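Selling stickers and patches for the tenants' group – print shop or print on demand?

Forum: Organizing and Outreach > Merch and Fundraising

rentstrikeannie
Posted Wednesday, May 18, 2022

Our tenants' group wants to put out a sticker and an iron-on patch this summer. A member drew the art for free and we'd like her to get something from each sale. The rest goes to the bail and moving-costs fund.

I have a quote from Solanki for 300 vinyl stickers, and I've looked at putting the design up on Clirnex, where they print each one when it's ordered. Clirnex means no money up front, but the cut we'd see per sticker is tiny. Which way did other groups go?

pamphlet_guy
Print shop. We started on Clirnex and made so little per sale that the artist told us to keep her share. If you table at events you want stickers in your hand anyway. People won't go home and look up a link.

mossandbrick
Depends on how many you'll move. We ordered a big run in February for a march that got rained out and I still have most of them in a closet. Print on demand would have cost us nothing.

rentstrikeannie
We table every other week at the Stulstead market, so they would go eventually. What worries me is spending fund money before we've made any.

pamphlet_guy
Then take preorders. Ask your members first, put the form in your newsletter, and order once you've covered the cost. We did that for our second design and didn't touch the fund at all.

quietpicket
Whatever you pick, get the deal with the artist in writing. One page is enough. Who owns the art, what she gets per sticker, what happens if the group folds. Ours was a handshake and we ended up arguing over whether another chapter could use the design.

I keep the stock for our group at my place, so a few notes on storage. Vinyl is fine in a shoebox if it lies flat. Iron-on patches are fussier because of the glue on the back. Keep them out of a hot car and away from windows.

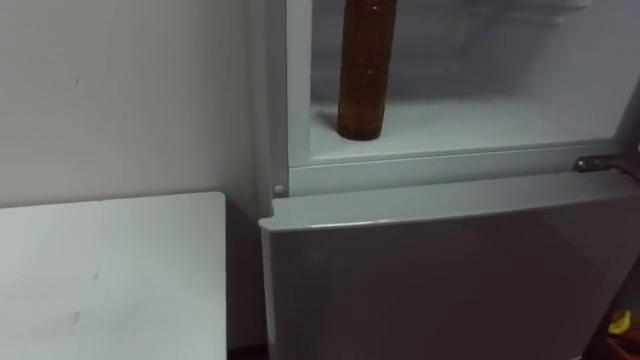

I also put a sheet of baking paper between layers, and I write the design name on the end of each box so whoever is tabling can grab the right one. Patches we pack in bundles of 5 with a card that has the ironing directions on it. Before the cards, we got a lot of email asking how to iron them.

mossandbrick
I disagree on the one page being enough. If she's getting a share, somebody has to track it, and that's where it falls apart. Pay her a flat fee and be done.

quietpicket
A flat fee is fine if the group has the money. They just said they don't want to spend the fund. A share costs them nothing until something sells.

mossandbrick
It costs somebody's evenings. I did the spreadsheet for a year and I wouldn't do it again.

inkandladders
Artist here, not for this group but I've drawn for a few. I'd take either one, but please ask her and don't decide for her. Some of us would be happier with a stack of the stickers and our name on the back. Also, send her the proof before it goes to print. I had a red come out nearly orange once and I was the last to know.

rentstrikeannie
Good point on the proof. I'll ask her this week about fee or share.

Has anyone taken payments through Trustell? That's what our market table neighbors use.

pamphlet_guy
We do. Works fine on a phone. We've brought in $2,944 through it since we started, stickers and shirts together. Small sales get eaten up by the fee though, so we set a two-sticker minimum for cards and take cash for singles.

mossandbrick
I'd do sliding scale and skip the minimum. People who can pay more usually do, and you don't turn away a kid with a debit card.

pamphlet_guy
We tried that and most people paid the lowest price. Might be different at your table.

rentstrikeannie
Update: she wants a share, plus 20 stickers for herself. Preorder form went out Sunday night and we have 97 spoken for, so I'm going with Solanki for the stickers. We'll hold off on patches until those are paid for. I'll post the one-page agreement here when she's signed off on it, in case another group can use it.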